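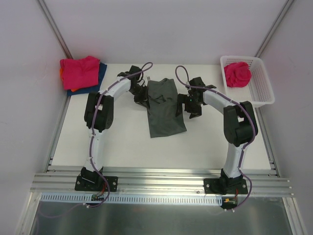 # Folding and packing clothes: common questions

Answers for members packing garments for the Grelwood and Petchrat drop-offs. Last updated November 26, 2023.

## Do clothes need to be folded before I bring them in?

Yes. Folded garments go straight onto the shelves at Benilberg. Anything that comes in balled up has to wait until there is table time to sort it, and in March that can take 10 days.

## How should I set up?

Use a flat table at waist height and clear it first. Put the unfolded clothes on one side and start your folded stack on the other, with enough space in the middle to lay one garment out fully. Beds work but they sag, and the folds come out uneven.

## What is the standard fold for shirts and sweatshirts?

1. Lay the garment face down and smooth it from the middle outward.
2. Fold one side in toward the center, then lay the sleeve straight down along that side.
3. Repeat with the other side.
4. Bring the hem up to the collar. Fold once more if the piece is long.
5. Turn it over so the front shows.

Adult sizes should end up narrow enough to fit the shelf dividers. Children's sizes can skip the last fold.

## What about pants?

Fold them lengthwise, one leg over the other, then in thirds from the ankle. Empty the pockets first.

## Can I mix dark and light clothes in one stack?

Yes, as long as everything is clean and fully dry. We sort by size and type, not by color. New black jeans are the exception - keep them apart from white items.

## How high can a stack be?

Stop when it starts to lean. Thick sweaters get their own stack, with the heaviest at the bottom.

## Boxes or bags?

Boxes, please. The Gullano carton is the one we hand out, and it holds up to 40 pounds. Bags are fine for coats and other bulky pieces that don't fold well.

## Do you take single socks or worn-out items?

No single socks. Worn-out cotton can go in the rag bin by the side door at Petchrat. Please don't put it in with wearable clothes.

## Is there a limit on how much I can bring?

Households have no limit. Groups bringing more than 500 pieces should write ahead so we can clear a bay. The largest drop-off so far was 2,990 pieces, and it took up the whole back wall at Grelwood.

## Should I label the boxes?

Write the type and size range on one short side, for example "Shirts, adult M-L." Marker on the box itself is fine - stick-on labels tend to fall off in the cold room.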